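Udevine opens pegboard and assembly board room at its Vemville building

Udevine, the maker of practice boards for hand assembly training, has opened a new room at its Vemville building where its range of white boards and blue parts can be set out and used. The room will be open to colleges, workshops and training providers by appointment from October.

The Vemville room takes over from the small display at the Mendes trade counter, which closed in the spring. Visitors at Mendes could look at the boards in a cabinet and take away a price list. At Vemville the boards are put out on dark tables in front of a plain black curtain, so that the white surfaces and the blue parts stand out well from whatever is behind them.

Work in the room is done under coloured as well as ordinary light. Udevine was asked by several training providers how easy the parts are to tell apart under poor or tinted lighting, and the room has been fitted out with this in mind. A strong pink setting is one of those in use. Bookings can be made for a single setting or for a full session that goes through all of them.

Three kinds of board are kept in the room:

Pegboards, with blue pegs that stand upright in the holes and ring-shaped parts to go with them.

Assembly boards, made up of raised white plates on a single base, with cut-out shapes, round and oval holes, and larger parts such as a gear-shaped disk.

Block boards, with low white plates and small blocks to be placed on or beside them. These are the newest of the three and replace the earlier Droner sheets, which are no longer sold. Spare parts for Droner sheets will be supplied while stock lasts.

The peg, ring and block exercises are written up in a workbook that comes with every order. Each one starts from a cleared board and gives the finished layout on the facing page. The first exercises ask for a single peg in a given hole. Later ones ask for parts to be placed on both halves of the board in turn, and the last group has one side held still while the other side is worked. The workbook has been reset in larger type following comments from users of the first edition.

Around 200 boards were lent out during the trial period before the room opened. Those returned with worn holes were used to decide how deep the pegs should sit, and the new boards have been cut to the revised depth. Pegs from older sets will fit the new boards — new pegs should not be used in the old ones, as they may stand too high.

Sessions are for groups of up to 12 people. The tables are kept clear apart from the boards in use, and bags and coats are left in the corridor, where there are hooks and a bench. Drinks may not be brought into the room. There is step-free access from the car park side of the building, and the entrance on the road side is kept for deliveries.

There is no charge for a first visit. Training providers who wish to borrow boards afterwards can do so for three weeks at a time, with the workbook included. Any missing pegs or blocks are charged at the spare parts rate.

Requests for visits should be sent to the Udevine office at Vemville, giving the size of the group and the kind of board wanted.

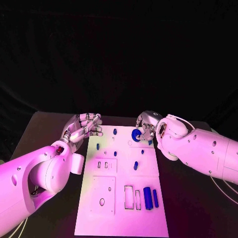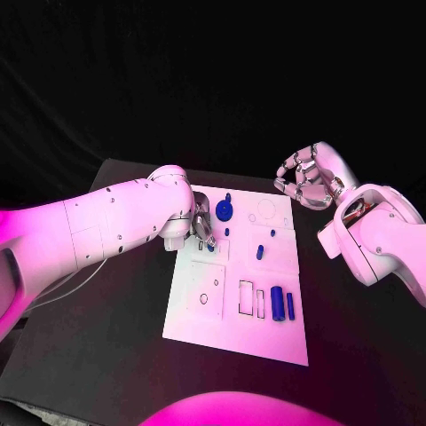
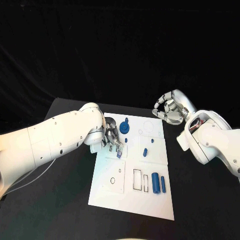 Work on the tables in the Vemville room, with the black curtain behind. Pictures: Udevine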